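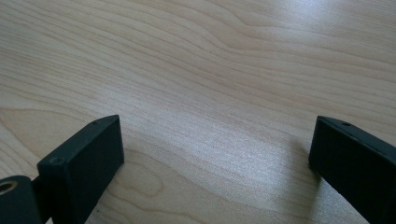

Figure 2. The open fingers of the Urio gripper over the bench top, from the tool's own camera.

3.2 Fingers and work surface

The fingers are plain black blocks, a shape we reached after several more ambitious ones. The earlier Dramgate set had curved tips and a great deal of personality, and it dropped washers. Each block now has small holes in its narrow face, and a failed finger can be swapped in 5 minutes, or 18 if the screwdriver has gone back to the kitchen.

All recordings were made on one bench in the shared workshop at Koncombe. We had expected the objects to be the hard part. The bench had other plans. Its finish throws a band of glare between the fingers, and the grain below it curls into nested loops that our tracker, Tekov, took for a stable landmark and followed with real devotion. Moving the lamp helped a little – moving the bench was put to the other members and voted down.

We therefore masked the strip between the fingertips during pose estimation and kept the rest of the view. Of the 1,856 clips recorded through March, those made before the mask was added were processed again with the same settings. A gray tablecloth would have been cheaper, and we discuss it in Section 5.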